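Workshop Tips: Working Beside an Automated Gear Assembly Cell

Issued by the Inlow workshop office for bench staff, apprentices and relief operators. Revised April.

The gear assembly cell now carries out most of the repetitive placement work formerly done at benches three to six. The following tips have been collected from staff at Inlow and at our sister workshop in Meseck. They supplement the site safety rules and do not replace them.

Before the shift

Read the handover sheet before approaching the cell. The outgoing operator is required to record the last completed unit, any stoppage and the bin in use. Where the sheet is blank, telephone the outgoing operator or see the supervisor. Do not restart on assumption.

Rehearse every new layout in simulation first. The programming desk keeps a rendered model of each job, and a layout is released to the floor only after it has been run there. Bench staff are expected to attend at least one rehearsal for each new part. Fitters who have assembled a gear train by hand will recognise a poor approach angle long before the software reports a fault.

Look closely at clearance near the teeth. Fingers that taper toward the tip can work close to a cluster of meshed gears, but the margin is small and should be judged from more than one viewpoint.

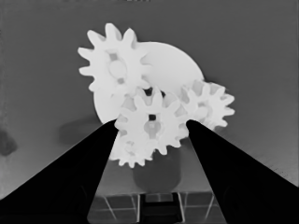 Does the cell reduce the number of people needed at the benches?

Bench numbers at Inlow have stayed the same. Two placement positions were reclassified as inspection and programming support, and the staff concerned were retrained during paid hours.

Keeping the work area in order

Set out loose gears with space between them. Crowded parts are the most common cause of a failed pick, and a finger's width on every side is a sound rule for spur gears of the usual sizes.

Keep the parts board and the fixture as separate zones. Nothing should be put down on the boundary between the two, including gauges, cloths and pens.

Wipe the board with a lint-free cloth at the start of each shift and again after the meal break. Solvent is to be used only on the instruction of the supervisor. Grey and white parts show grease poorly under even light, so tilt a sample part toward a lamp when checking it.

Label bins on the front and on the lid. The Fletico bins introduced this year hold 470 small gears each and should be changed when the low mark is reached. Record the change by hand as well as on the screen.

Caring for hands and attention

Staff who have moved from placement to inspection report less soreness in the thumb and wrist, and more tiredness of the eyes. Inspection is therefore limited to 40 minutes at a stretch, followed by a different task. Exchange places with a colleague if the rota does not provide for this.

Preserve hand skills. Each fitter is to complete one full assembly by hand every fortnight, using the Didenko practice kit in the tool crib. The cell was stopped for 297 minutes in its first month, and orders went out during that time only through the efforts of those who could still do the work at the bench.

Checking picks and fixtures

Compare the position of the loose gears with the job layout whenever a part is changed. Confirm that the fixture is seated squarely, and leave the approach to the parts board clear. 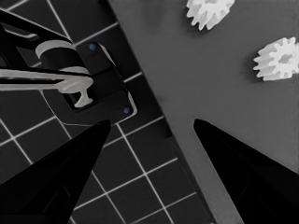
Bernice Agbeko writes that the rota matters more to her than the machine does. She was wary of losing the bench, she adds, and would now like the programming course offered to the afternoon shift as well, as it presently runs only at nine in the morning.

The request has been noted, and an afternoon session will be offered once numbers are confirmed. Staff wishing to attend should give their names to Jingyi Lu at the programming desk.

Reporting faults

Write down what the cell was doing, which part was involved and what was changed. "Stopped again" is not a sufficient entry. The log for the first quarter contains 1423 entries, and those with a part number were resolved soonest.

Fault forms are kept in the rack beside the tool crib. Completed forms go in the tray at the supervisor's desk before the end of the shift.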